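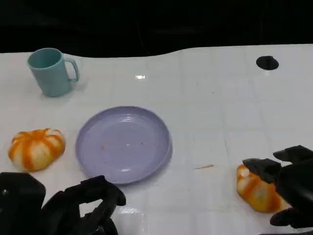
Ask the founder of Romora about dandruff and you had better have some time on your hands. She trained as a pharmacist, spent years behind the counter of a small shop in Backlund, and now runs a scalp care company with a staff of five. We met at the Romora office one morning in March, and she was talking before I had my coat off.

"People think a flaky scalp means a dry scalp, so they stop washing and pour oil on it," she says. "And then they come in a month later and it's worse! Dandruff usually goes along with an oily scalp. There's a yeast that lives on all of us, and it feeds on that oil."

Her own interest began at the pharmacy, where customers would lower their voices to ask for help. She loved those talks. "They'd whisper as if they had done something wrong. It's one of the most common things in the world, and most people can get it under control with a shampoo and some patience."

Patience is the hard part. The first Romora shampoo, Dalletti, comes in a 200 ml bottle, and the instructions take up most of the back label. She fought to keep them there.

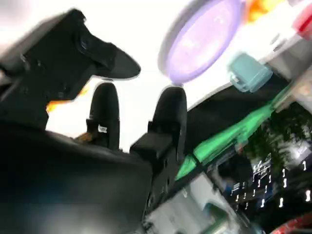 "You have to leave it on," she says. "Five minutes, on the scalp. The lengths of your hair don't need it. Most people rinse after a few seconds and tell me it didn't work." She suggests using a medicated shampoo 3 times a week to start, unless the label says otherwise, then dropping back once things calm down. People with very curly or coily hair may want to wash less often than that, she adds, and follow with a good conditioner — a point she thinks older leaflets handled badly.

The second product, a leave-on scalp lotion called Flukuvon, took much longer. She went through 30 versions of the formula and still has the notebooks. "Number eleven smelled wonderful and felt like glue. I was so fond of number eleven." The final one has no perfume at all, a choice she made after hearing from customers whose skin stung with scented products.

What does she wish more people would ask her?

"When to see a doctor!" she says right away. Thick patches, bleeding, soreness, hair coming out in clumps, or flakes that haven't changed after a month of proper treatment should all be looked at. Psoriasis and ringworm can both pass for dandruff at first, and they need different care.
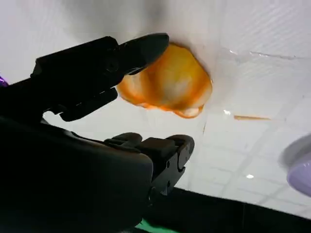 She is just as lively on the subject of winter hats (wash them), dry shampoo (fine now and then, but brush it out) and scratching with your nails, which she admits she still does when she's on the phone. A scalp scrub is next on her list of things to try, though she hasn't decided whether she likes the idea.

"I change my mind a lot," she says. "I used to tell everybody to rinse with cold water. I don't anymore. Lukewarm is fine."

Before I leave she asks what shampoo I use and how long I leave it on. I tell her ten seconds, maybe. She writes "five minutes" on a slip of paper and hands it to me.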